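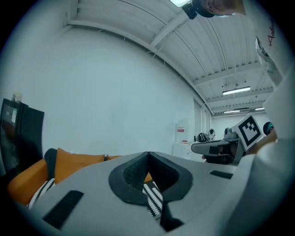
March, 8:15 a.m.

Picking up the piping and closure work on the Erisik covers. Jocelyn left the machine threaded with the old Ouellet polyester and the heavy needle, so the first hour went on changing over and stitching scraps until the tension looked the same on both faces. Bobbin tension was too tight again. Backed the screw off a quarter turn, sewed a strip, backed it off a hair more. Marked the position on the bobbin case with paint pen. Please leave it there.

Open question from last time: do the side seams on the cushion covers let go at the stitching or in the cloth next to it? Solange says cloth. I said thread. We had two returned covers on the bench and they could be read either way, with the seam so worn that the edges were just fluff.

Seam samples

Cut strips from the same roll, all in the warp direction, and made up four kinds:

A – plain seam, short stitch, Ouellet thread
B – plain seam, long stitch, Ouellet thread
C – plain seam, long stitch, Wisetti thread
D – long stitch, Wisetti thread, seam allowance overlocked and then topstitched down

Clamped each strip in the flex jig that Harvey built out of the old fan motor. It pulls and lets go, pulls and lets go, with a 400 gram weight on the free end. That's a light load next to someone dropping onto a sofa, but it doesn't stop for lunch. The counter on the jig is the bicycle one. It missed strokes last month when the magnet slid down the arm, so I taped the magnet in place before starting and watched it for a while against a hand tally. They agreed.

A went first, at 3,053 strokes. Thread intact the whole way along. The cloth had slid off the stitches on one side and left a ladder I could put a pencil through. So Solange was right about the cloth, at least for the short stitch. My guess is that the needle holes are so close together that we're perforating it like a stamp. Looked at it under the loupe and several of the warp yarns were cut clean instead of pushed aside, so the needle point is part of this too. We've been using a sharp point on everything. It should be a light ball point on this weave.

B was still holding when A failed. Left it running through lunch and it started to open in the afternoon, same type of failure, slower. C looked about like B. I can't see a difference in the thread at this load and wouldn't argue for the more expensive one on this evidence.
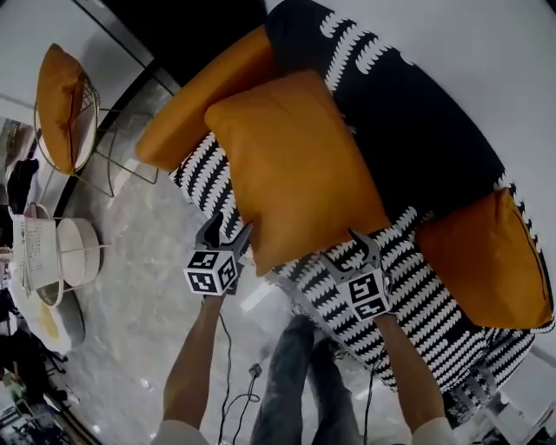
D had not moved at all by the time I shut the jig off. The overlock is doing the work there, I think, with the topstitch sharing the pull. It costs a second pass on every seam and it shows on the outside as a line of stitching. Marjorie needs to say whether the line is acceptable. She turned down a topstitch on the Gumuteo bench pads last year, but that was a plain cloth where it stood out a lot.

Zipper end

Separate problem, found while I was waiting on the jig. On the Erisik covers the zipper stops right at the corner, so whoever changes the cover pulls straight down on the last bit of seam to get the insert out. Tried three things on a dummy cover:

1. Bar tack across the zipper tape at the end. Strong, ugly, and hard under the hand.
2. Scrap of twill tape folded over the end and caught in the seam. Flat, quick, no complaint.
3. Zipper moved in from the corner and the seam closed past it. Holds fine but the insert is now a fight. Darcy tried it and swore at it.

Going with the twill tape. It wants to be cut on the straight. A bias piece stretched the first time I tugged on it.

Inserts

While the dummy cover was open I compared inserts cut to size against inserts cut oversize. The cut-to-size one leaves the corners slack and they fold over on themselves after some handling. Oversize fills the corners but puts a steady pull on the side seams, and we have just seen what a steady pull does. Jocelyn's suggestion is to keep the insert at size and round off the corners of the cover pattern a little. A rounded corner needs less filling and it is easier to turn. I drew the curve from the lid of the pin tin and made one up. It turned cleanly on the first try. The corner looks softer than the drawing, so that also goes to Marjorie.

Note for pattern cutting: the curve takes the notch with it. Move the notch onto the straight or the two sides won't line up at the zipper.
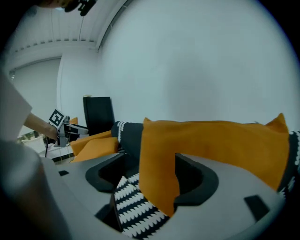 To do

Order ball point needles, two sizes. Harvey has the account login.

Run A again with a ball point needle, everything else the same. If it lasts much longer then the stitch length matters less than I've written above.

Run strips in the weft direction. Haven't touched that yet.

Show Marjorie the topstitched strip and the rounded corner together, in daylight.

The jig is noisy at the top of the stroke and the clamp on the left slips if the wing nut is only finger tight. Use the pliers. Samples A to D are in the envelope at the back of this book, with the failed side marked in chalk.

Shut down 5:30. Jig off at the wall.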